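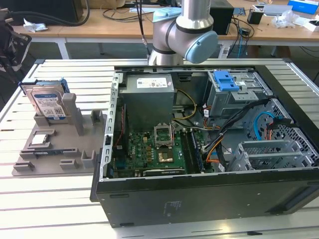
Student Projects / Automation Lab / Final Report

Comparing Two Grippers for Taking Apart Desktop Computers

Author: Iara Daza
Submitted: 22 Feb 2021

1. Background

The project started from a question left open by last year's group, who had used the arm to sort loose circuit boards from a bin. They wanted to know if the same arm could take the parts out of a desktop computer while they were still fitted. My task was narrower. I was asked to compare two grippers on the same set of removal jobs and say which one the lab should keep mounted for next year's work.

The grippers were the Kanitz, a parallel gripper with flat steel fingers that the lab already owned, and the Sandberg, a newer one with longer, narrower fingers and rubber pads. Both fit the same wrist plate, so changing from one to the other takes four screws and a cable. I started in August and had the bench for most of the autumn.

2. Setup

All the tests were done on old desktop towers laid on their side with the side panel off. The tower rests on the slatted worktable and the arm works from over it. Beside the tower is a grey parts tray with pegs and slots, where a hard disk can stand upright and a memory module can lie in its own long slot. I used the tray in every run because it gave the arm a known place to put things down.

The board lies fairly deep in the case. The power supply and the drive cage both stand higher than the memory slots and the processor socket, so the gripper has to come down between them. The cables are the other difficulty. In the tower shown, a bundle of yellow and orange power wires comes out of the power supply and loops across the case, and a bundle of black cables runs diagonally towards the other side. I decided not to tie these back. A recycling line would not have time to, and I wanted the results to mean something for that kind of work.

The arm was driven from the Nemutden controller. Positions were taught by hand for each job and then corrected using the bench camera. The camera software is Tresier, which the lab had a student licence for. I had not used either before and the first few weeks went mostly on learning them.

3. The jobs

I chose three jobs:

Memory module. Clips opened by hand beforehand, then the module gripped by its top edge, pulled straight up and laid in the tray.

Processor. Retention bracket raised by hand, then the processor lifted out of the socket.

Hard disk. Disk already slid halfway out of the cage, gripped across its width and stood in the tray.

The hand steps are a weakness, and I come back to them in section 6. Neither gripper could work the memory clips or the socket lever in the early trials and I did not want to spend the whole project on that.

Each gripper did each job 21 times. A run counted as good if the part ended in the right place in the tray and nothing else in the case had been shifted. A part that was dropped and then picked up again counted as a failure. If the gripper caught a cable and I had to press stop, that also counted as a failure and I wrote down which cable.

4. Results

Memory module. The Sandberg was clearly better. Its narrow fingers fit between the module and the loose cables, and the rubber holds the board without much force. The Kanitz fingers are wide enough to touch whatever is next to the slot. When it failed it was nearly always on the way down, before it had gripped anything.

Processor. Both did poorly. There is very little edge to hold, and the fingers have to line up with the gaps at the sides of the socket. The Sandberg pads are thicker than the gap on some boards, and they folded under instead of going in. The Kanitz could get its steel fingers in but tended to tip the processor as it closed. I had 8 good runs with the Kanitz and 3 with the Sandberg, out of 21 each. I would not use either for this job if the processor had to be kept in working order.

Hard disk. The Kanitz was better here, with no drops. A disk is heavy compared with the other parts, and the Sandberg fingers bend outwards under it. The disk then hangs at a slight angle and misses the tray slot. Slowing the arm down helped a bit. Putting more force on made the bending worse.

Cables. Most of the stops were caused by power cables from the supply. Flat data cables gave less trouble, and usually moved aside when a finger touched them.

5. Wear and handling

The Sandberg pads needed changing once. The edges of the metal case had cut small notches in them, and after that memory modules began to slip. The maker's fitting instructions are clear and the change took a few minutes. The Kanitz fingers showed scratches and nothing else.

I kept a count of the open and close cycles on each gripper from the controller log, including the practice runs. It came to up to 2000 per gripper by the end of the project. The Kanitz closed at the same width throughout. The Sandberg drifted slightly and I had to reset its zero position at the start of each session.

The air of the two in use is different as well. The Kanitz is louder and closes hard, so teaching positions with it is slower work. With the Sandberg I could put my own finger near the pads while lining things up on a stopped arm and see what was going on.

6. Problems with the method

The positions were taught by me and I got better at it as the weeks went on. I did the Kanitz runs first for the memory job and the Sandberg first for the other two, but a proper mixed order would have been fairer.

The towers were not all the same model. I used the same ones for both grippers, but the layout of the board affects the processor job a great deal and I did not have enough cases to separate that out.

Opening clips and brackets by hand hides a large part of the real work. Any time saved by a quick gripper is small next to the time spent on those steps.

7. Recommendation

Keep the Sandberg mounted for boards and memory, and change to the Kanitz for drives and other heavy parts. For the processor I suggest trying a suction cup on the flat top, which I did not have time to order. Shorter fingers for the Sandberg might also cure the bending, although they would reach less far past the power supply.

The taught positions for both grippers are saved on the Nemutden controller under my surname. Check the zero on the Sandberg before loading them.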